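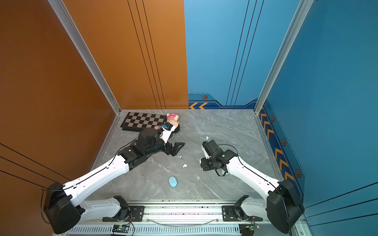
## 4. Teaching the work area to the perception module

This section explains how to set up the perception module of Darnari for a cell with two arms and patterned walls. Please finish section 3 (network and arm addresses) before you start. If both arms do not show "ready" in the status bar, the steps here will not be accepted by the software.

The work has three parts: the floor mask, the wrist camera alignment and the object list. You can stop after each part and continue another day - the settings are saved in the cell profile.

### 4.1 Drawing the floor mask

The floor mask tells the planner where an object can lie. Everything outside the mask is treated as wall or as equipment.

1. Open **Cell > Profile** and choose the profile you made in section 3.
2. Press **Fixed view**. Wait until the view is sharp and does not flicker.
3. Click once on each corner of the floor, beginning at the back left. Go round in the direction of the clock.
4. Along the front, keep the line on the floor side of the rail. The rail, the mounting plates and the circuit boards must stay outside.
5. Press **Close mask**, then **Save**.

**Note:** Panels with printed arrows, lines or emblems can give false detections near the lower edge of the wall. If this happens, move the mask line a little towards the middle of the floor. Do not try to solve it with the confidence value, for then you will also lose small objects.

**Note:** A floor with a marble pattern is allowed. Set **Floor texture** to "irregular". With the setting "plain", light veins in the pattern may be reported as objects.

### 4.2 Aligning the wrist camera

> **Caution:** In this part the arm moves by itself. Keep hands and sleeves out of the cell and have the stop button within reach.

1. Select the arm that carries the camera. In a new profile this is the left arm.
2. Check by eye that no cable is pulled tight at the wrist. A loop of cable should be able to follow the joint to both sides.
3. Set **Speed limit** to 16 per cent.
4. Press **Align**. The arm goes to a number of positions above the floor and stops at each one.
5. When the message "Alignment complete" appears, read the score. A score of 85 or more is good. With a lower score, clean the lens and repeat from step 4.

The second arm waits in its parking position during the alignment. If it is standing too near, the software shows "Shared zone occupied" and nothing moves. Use **Park right** and try again.

### 4.3 Making the object list

The perception module knows only the objects which are on the list. Other things on the floor are shown in the view with a grey outline, and the planner goes around them.

1. Put the objects on the floor with free space between them.
2. Press **Capture**. Each object the module has found receives an outline.
3. Click on an outline and give it a name. Use short names without spaces, for example `sponge_blue` or `plush_pink`.
4. Choose a **Grip class** for each object: *rigid*, *soft* or *do not grip*.
5. Move the objects to new places and press **Capture** again. Repeat this until the bar under each name is green.

Some objects need special attention:

- **Soft objects** such as a sponge or a plush toy change their shape when gripped. Choose *soft*, and the gripper closes more slowly.
- **Boards with a checkered pattern** are often divided into many small objects. Draw the outline by hand and tick **One surface**. A chessboard is usually set to *do not grip*, but as a place where something can be put down.
- **Flat, round pieces lying on a board** must be captured also on the bare floor, or the module will learn the pattern together with the piece.
- **Small white pieces** on a light floor have low contrast. Raise **Exposure steps** from the default and give them more captures, up to 50.
- **Objects partly under an arm** are marked "hidden" and are not used for learning. Move the arm away and capture again.

### 4.4 Checking the result

Press **Dry plan**. The software draws the planned paths of both arms, but the motors stay off. Look carefully at the middle of the floor, where the two grippers can meet. Paths which cross at the same time are drawn in red - in this case increase **Arm distance** and press **Dry plan** again.

If the planning stops with "Timeout", set **Planning time** to 3000 ms. Do not continue with section 5 while any path is red.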